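Bins, Bars and Other Loose Ends: Your Questions, Mostly Answered
Norkano Storage Supply, Lodville

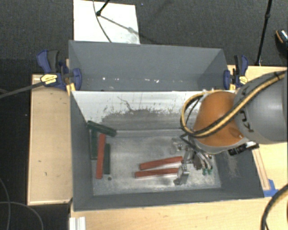 Most of the mail we get is about bins. People buy one, fill it with whatever was on the floor, and write to us a month later to ask why they still can't find anything. A bin is a box with no lid and no opinions, and it will hold a mess as patiently as it holds a neat stack. Take bars. Three red ones and three dark green ones in a large gray bin leave you plenty of bare floor to look at, and the bars still manage to lean over each other in the green corner. If that bothers you, read on. If it doesn't, you may be happier than our average customer.

Do I need one bin or two?
Two. Everybody says one. Then the second kind of bar shows up and the first bin becomes a negotiation. Set the bins one behind the other if your bench is narrow, and keep whatever you reach for most in the near one.

Why gray?
Things show up against it. We sold a dark green bin for a while, under the name Mustaseck, and it was very handsome. Customers with green parts returned it, often with a few green parts still in the bottom.

Can I mix colors in one bin?
You can, and you will. If the color means something (length, grade, which job it belongs to), give each color its own end of the bin and put in a divider before the first busy day. If the color means nothing, stop sorting by it and go have lunch.

Should bars lie flat or stand up?
Flat, with the long sides together, all pointing the same way. Bars dropped in from above settle at whatever angle they like, and then the one you want is underneath. A bar leaning on the wall of the bin counts as neither flat nor standing. It counts as later.

How full is too full?
We suggest leaving the top 2 inches clear. Past that, people start balancing things on the rim, and the rim was never consulted.

How much weight will the Alcantara bin take?
It is rated for 50 pounds, spread evenly. If you plan to lift it when it's full, please think about your back, which came with no rating at all.

Do you sell dividers?
Yes, in short and long. They slide in from the top and need no tools. Measure the inside of the bin before ordering, please. The outside is bigger. We have had this conversation over 20 times since June and we are getting good at it.

How do I clean a bin?
Empty it first. Warm water, a little dish soap, a soft brush for the corners. Skip the scouring pad, which leaves scratches that hold on to dirt. Let it dry upside down before anything goes back in.

Can I stack them?
Empty, yes. Full, only with the stacking lid, sold separately, as you probably guessed.

Can I return a bin I've already used?
Within the month, if it's clean and in one piece. Bring it to the counter in Lodville or write to us for a label. Check the bottom for parts before you send it back.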